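Dirko Compact Washer-Dryer
User Guide, Section 4: First Use, Sorting and Everyday Washing

Read Section 3 (Leveling and Hoses) before you start. The machine must stand level and the shipping bolts must be out.

4.1 Before the first load

A small amount of water may be left in the drum from factory testing. Run one empty cycle to clear it.

1. Open the water supply tap fully.
2. Check that the drain hose is hooked over the standpipe and held with the plastic clip.
3. Plug the machine into a grounded outlet. Do not use an extension cord.
4. Close the door until it clicks.
5. Turn the dial to COTTON and set the temperature to 60°C.
6. Put two tablespoons of detergent in the main compartment. Leave the drum empty.
7. Press START.

When the cycle ends, the door stays locked for 2 minutes. Wait for the lock light to go out before you pull the handle.

Caution: Never force the door. If the lock light stays on after the wait, see Section 7, Door and Lock Faults.

4.2 Sorting

Sort by color first, then by fabric, then by how dirty the items are. Keep dark reds, navy and black apart from light items until they have been washed several times by themselves. Follow the care label if it disagrees with this guide.

1. Empty all pockets. Coins and hairpins can get past the drum seal and damage the pump.
2. Close zippers and hooks. Undo shirt buttons, including the cuffs.
3. Turn printed and dark garments inside out.
4. Treat collars and cuffs with a little liquid detergent and leave for 30 minutes.
5. Put bras, tights and other small items in a mesh bag.

Lay a garment out flat if you want to look it over for stains and loose stitching. A bed will do.

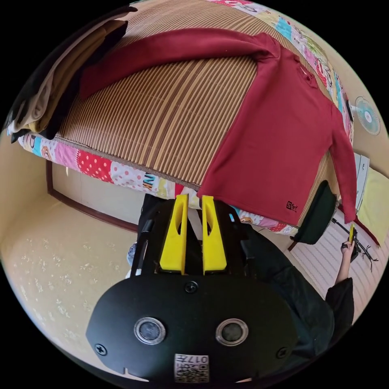
Page last changed: May. Edited by Khải Đào, Dirko Product Guides.

4.3 Loading

1. Shake out each item and drop it in loosely. Do not fold or roll.
2. Mix large and small items. A single heavy item, such as a bath mat, can throw the drum off balance.
3. Fill the drum no more than three-quarters full for cotton and no more than half full for synthetics.
4. Check that nothing is caught between the door glass and the rubber seal.

Note: If the drum is off balance, the machine will stop, turn slowly to spread the load and try the spin again. This can add time to the cycle, and the display may go back up. This is normal. If it happens with every load, check the feet with a spirit level.

4.4 Detergent

The drawer has three compartments. The left one is for the main wash, the middle one is for softener and the right one is for prewash.

1. Measure detergent by the chart on the package. Use the soft water amount if you live in a soft water area.
2. Do not fill softener above the MAX line. It will siphon off early and be wasted.
3. For liquid detergent, lower the blue flap in the left compartment. Raise it again for powder.
4. Push the drawer all the way in.

Caution: Do not put chlorine bleach in any compartment. It attacks the heater and the drum seal and is not covered by the warranty.

4.5 Choosing a program

COTTON: towels, sheets, everyday shirts and underwear.
SYNTHETICS: polyester, nylon and blends.
DELICATE: items marked for gentle wash. The spin is slow and clothes will come out wetter.
QUICK 30: small, lightly worn loads. Do not use it for towels.
RINSE + SPIN: hand-washed items, or a load that still has suds in it.

To change the temperature or spin speed, press TEMP or SPIN after turning the dial. Your change is kept for that cycle only. To save it, hold the button until you hear a beep.

4.6 Drying

The drum dries a smaller load than it washes. Take out part of a full wash before you start the dryer.

1. Remove anything marked "do not tumble dry."
2. Select DRY and choose IRON, HANG or CUPBOARD.
3. Press START. Leave the tap open, as the machine uses cold water to condense steam.
4. Take the load out as soon as the cool-down ends. Clothes left in a warm drum will crease.

Knits, and anything you are unsure of, can be dried flat indoors. Smooth the body of the garment with your hands, straighten the sleeves and collar, and keep it out of direct sun. Put a dry towel under it if the surface below could mark or be marked. Turn it over once the top side feels dry.

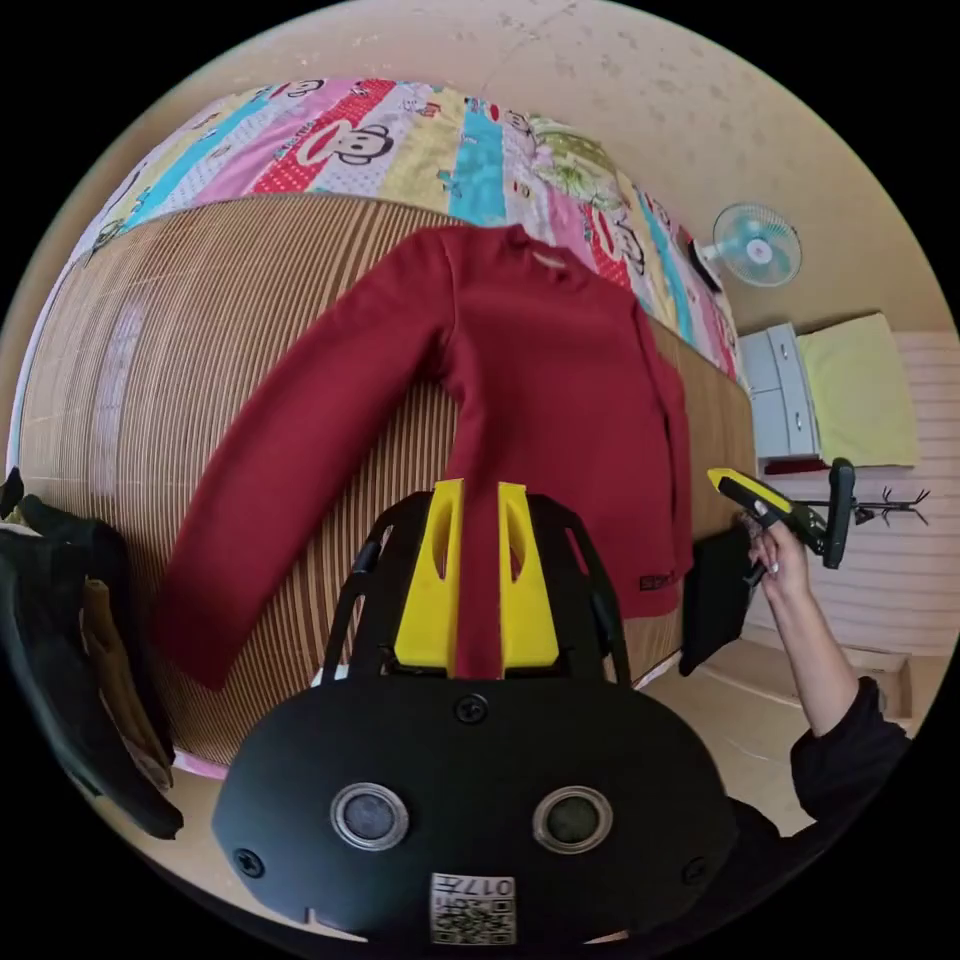

Can I open the door to add something I forgot?
Press PAUSE and look at the lock light. If it goes out, the water is low enough and the door can be opened. If it stays on, let the cycle finish and wash the item with the next load.

4.7 After each load

1. Wipe the rubber seal and the inside of the glass with a dry cloth. Pull back the fold at the bottom, where lint collects.
2. Leave the door and the drawer slightly open.
3. Close the water tap if you will be away overnight.
4. Once a month, run the empty cycle in 4.1 again.

Caution: Keep children and pets away from the open door. Look inside the drum before every load.

Filter cleaning is covered in Section 5. To order a replacement seal or drawer, have the model number from the plate inside the door ready.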